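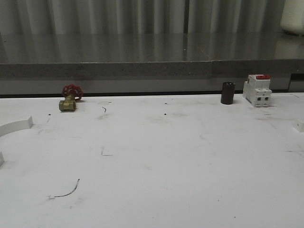

Brass gate valve and white circuit breaker on the worktable, with the gray counter and curtain behind.

FOR IMMEDIATE RELEASE
Monday, March 18, 2024

Skomden opens orders for Ilo, a small-parts picking kit for repair counters and supply stores

I've written a fair number of these announcements over the years, and most of them started with a paragraph I didn't want to write and you didn't want to read. So I'll skip it. Skomden is taking orders for Ilo, our tabletop picking kit, starting this morning. It's a small arm, a fixed overhead camera, a control box and the software that ties them together, and it's meant for places that handle plumbing and electrical parts in ones and twos all day long.

I'm Angeliki Mavromatis, and I run the product side here. I came to Skomden from a parts counter (my first real job, and I still miss the regulars), so I have a soft spot for anyone who has spent an afternoon sorting a returns bin. You know the one. Valves in with breakers, breakers in with fittings, and a handful of things at the bottom that somebody is going to have to look up.

That bin is what Ilo is for!

What it does

You put parts on a table. Ilo looks at them, picks one up, and places it in whichever tray you've assigned to that kind of part. If it doesn't recognize something, it leaves it alone and puts a note on the screen, and you can either name the part or tell it to skip. Then it moves on to the next one.

The parts don't have to be lined up or facing any special way. A gate valve lying on its side with the handwheel sticking up is a perfectly normal thing to find on a counter, and it's an awkward thing for a machine to grab - you've got a wheel with spokes, a heavy brass body and a hexagonal end, and they all want to be held differently. A breaker is easier in some ways, being boxy, but the housing is stepped and there's a toggle on top that you really don't want to squeeze. We spent a long time on those two shapes in particular, and I'm a bit proud of how the software chooses its grip now.

Ilo ships with 146 part types already loaded, mostly valves, fittings, breakers, capacitors and terminal blocks. Adding your own takes 15 views of the part, which you do by setting it down, pressing a button, turning it a little and pressing the button again. It's not exciting work, but my nephew managed it without reading the manual, and he was eating a sandwich.

What it doesn't do

I'd rather you hear this from me than find it out in your shop. Ilo doesn't test anything. It can tell you that a part is a breaker, and it can't tell you whether the breaker is any good. It won't read a worn label. It has trouble with loose wire, which tends to get treated as part of the table, and for the time being we think that's the right call for most customers. It also won't lift anything heavier than 3 pounds, so please don't send me videos of it struggling with a pump.

It isn't fast, either. A person who knows the stock will beat it over ten minutes, easily. Ilo earns its keep over the length of an evening, when the counter is closed and the bin is full and your people have gone home to dinner.

How we tested it

Our first outside site was Kourkoulas, a family-run plumbing and electrical supplier with a back room full of returns and very strong opinions about how they should be sorted. They took an early kit in December and have been wonderfully blunt with us ever since. The first version of the tray setup screen had so many menus that they taped a piece of paper over half of it. We got the hint, and the screen you'll get now has one page.

They also talked us out of the special mat we used to include. It was a nice mat! It was also one more thing to clean and one more thing to lose, and they wanted to work on the table they already had. So the current software is set up for plain, light-colored tabletops, including ones with scuffs, smudges and the odd speck of dirt on them. You can wipe the table down once in a while if you like. We'd recommend it before you load new parts, when a clean background does help.

During the last round at Kourkoulas, Ilo sorted 734 parts before anyone had to restart it, and the restart was for a software update. I'm happy with that number, and I'd like the next one to be bigger.

What's in the box

The arm and its base clamp
Two sets of soft finger pads
Overhead camera with a fixed mount
Control box and power cable
Six stackable trays
Touch screen with stand
A printed setup guide (short, I promise)

You supply the table. It should be steady and reasonably level, and you'll want to keep the area clear enough that the arm can swing without bumping into whatever lives on your counter.

The kit connects to Asent, our stock list software, so that each sorted part can be added to your count as it lands in the tray. If you already use Asent you'll see Ilo show up as a new device after the update. If you use something else, Ilo can save a plain spreadsheet file at the end of each run, and several of our early customers are quite content to leave it at that.

Getting one

Orders are open now through our sales desk, and kits go out in the order the requests come in. You can buy Ilo outright or rent it by the month with a 3-month minimum. Both options include setup help over video call and all software updates during the first year. Renters can switch to buying at any point, and we'll take what you've already paid in rent off the price.

Spare finger pads are sold separately. They do wear, especially if you handle a lot of threaded brass, and you'll probably want an extra set on the shelf. Swapping them takes a minute and no tools.

If you're not sure whether Ilo suits your mix of parts, send us a box. I mean it - put together a small carton of the stuff that gives you the most grief, ship it to our workshop, and we'll run it through the kit and send back a video along with your parts. We'll tell you plainly which ones it picked well and which ones it didn't. There's no charge for the trial beyond your shipping.

We're also keeping a list of part types that people want added to the standard library, and I go through it myself every week. Compression fittings are at the top at the moment, with ball valves close behind. If yours is missing, write in and say so, and tell me what you call it at your counter, as the names seem to change from one town to the next and I'd like the search box to understand all of them.

About Skomden

Skomden makes tabletop handling equipment and stock software for small suppliers, repair shops and trade counters. Its products include the Ilo picking kit and Asent.

Press contact

Angeliki Mavromatis, Product, Skomden
Review kits and trial videos are available to trade publications on request.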